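Illow House, Fludbridge
Autumn safety check, guest lounge and ground floor
Checked October 7, 2022, start 1400
Marks used: OK, WATCH, FIX

Another season and another slow walk round with the clipboard. I have kept the same headings as in spring so that the two sheets can be laid side by side, and I have let myself ramble in the comments, because a bare tick tells the next person very little. Anyone covering a changeover is welcome to add to it in pencil.

1. WAYS OUT

Front door opens fully without a key from inside: OK
Garden door opens fully: WATCH
Passage clear of boots, bags and pushchairs: FIX
Comment: The garden door has begun to swell again, as it does every year once the rain sets in. It opens, but it wants a good shoulder, and I would not like an elderly guest to meet it for the first time in the dark. I'll plane the bottom edge before the month is out. As for the passage, I moved two pushchairs and a very handsome pair of wellingtons while I was there. The lean-to has plenty of hooks and a dry floor, so please do point people towards it when they arrive.

2. SMOKE AND CARBON MONOXIDE ALARMS

Lounge alarm sounds on test: OK
Landing alarm sounds on test: OK
Carbon monoxide alarm by the stove: FIX
Comment: Both smoke alarms are lovely and loud (apologies again to the couple in the back bedroom, who were very gracious about it). The carbon monoxide alarm sounded, but rather feebly, and I have taken it down and ordered a new one. The stove is not to be lit until it's up. There are extra blankets in the chest on the landing.

3. STOVE AND HEATERS

Hurkuvska stove, door seal and glass: OK
Chimney swept: OK, done in September
Log basket well back from the stove: WATCH
Oil-filled heaters, flex and feet: OK
Comment: The sweep was pleased with the flue and left his certificate, now in the blue folder. The log basket creeps forward over the course of a week — I do understand it, nobody wants to get up from a warm chair — but it must go back to the alcove every evening.

4. GAMES AND SHARED THINGS

Board game boxes, lids and corners: OK
Darts locked away when not in use: OK
Small parts kept out of reach of toddlers: WATCH
Comment: I found dominoes down the side of the sofa and a marble under the radiator, and a marble on a wooden floor is a broken wrist waiting to happen. Could we have a look under the furniture at every changeover, please?
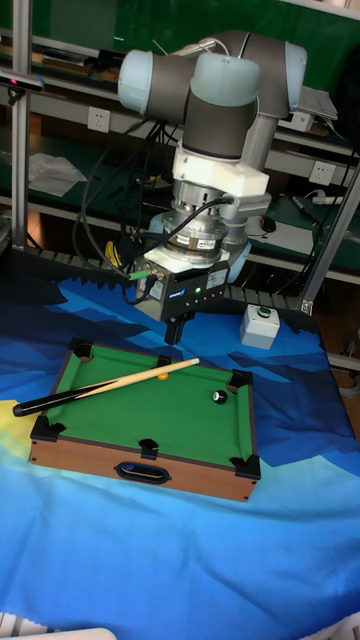 Miniature pool table, wood-grain frame and green felt.

5. TABLES AND CHAIRS

Dining chairs, joints and legs: FIX, one chair
Folding table, catches: OK
Side tables steady: WATCH
Comment: The chair with the rush seat has a loose back leg and has gone to the shed with a label tied round it. Do leave it there, however full the house is, until it has been glued and has had a few days under the clamps. The side table by the window rocks a little on the uneven boards and has a felt pad under one foot for now.

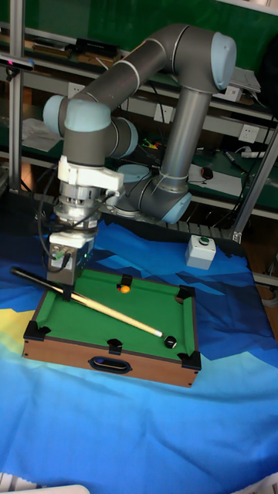
Cloths and runners deserve more thought than they usually get. A small child pulling up on a hanging corner can bring down a teapot in no time at all, and I like every cloth either tucked under or short enough to be out of reach. Something like the blue patterned fabric under the little pool table should be smoothed out before anything heavy goes on it, with a strip of grip mesh beneath if it slides about. The cloths in the dresser drawer are all sound, apart from one with a torn hem which I have taken home to mend.

6. FLOORS AND RUGS

Boards, raised nails or splinters: OK
Large rug from Ait Ali, backing and edges: WATCH
Doormat flat: OK
Comment: I do love that rug, and the Ait Ali shop was kind enough to send a second underlay when the first one perished. The edge nearest the bookcase has started to curl all the same. I have turned the rug end to end to even out the wear and will look at it again in a fortnight.

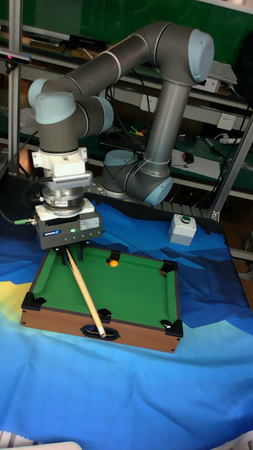
Tabletop pool. Balls and cues back in the cupboard at bedtime, please.

7. PLUGS, LEADS AND LAMPS

Sockets, cracks or scorch marks: OK
Extension leads fully unwound in use: WATCH
Lamp shades clear of bulbs: OK
Comment: Someone had plugged a kettle into the four-way block behind the sofa. Kettles live in the kitchen, on the wall socket, and I have written a polite card to say so. Leads crossing a walking route should be run along the skirting, even if it means shifting a lamp to a less flattering corner.

8. FIRST AID BOX

Plasters and dressings in date: FIX
Burns gel: OK
Accident book and pen: OK, with a new pen
Comment: The plasters had dwindled to the tiny ones that fit no known finger. A fresh box of mixed sizes is on the shopping list, along with eye wash.
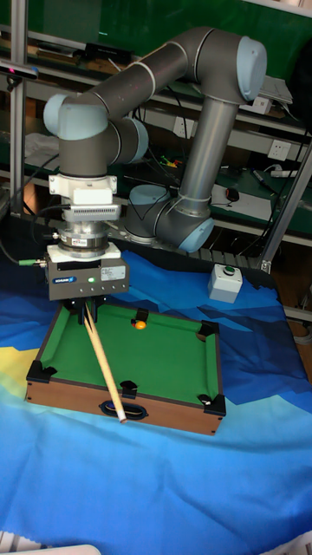 Tabletop game with the green felt surface.

STILL TO DO

Plane garden door
Fit carbon monoxide alarm
Glue and clamp rush-seat chair
Buy plasters and eye wash
Recheck rug edge

Finished with a cup of tea on the back step. The finished sheet goes in the blue folder behind the sweep's certificate, and the spare key to the lean-to is back on its nail.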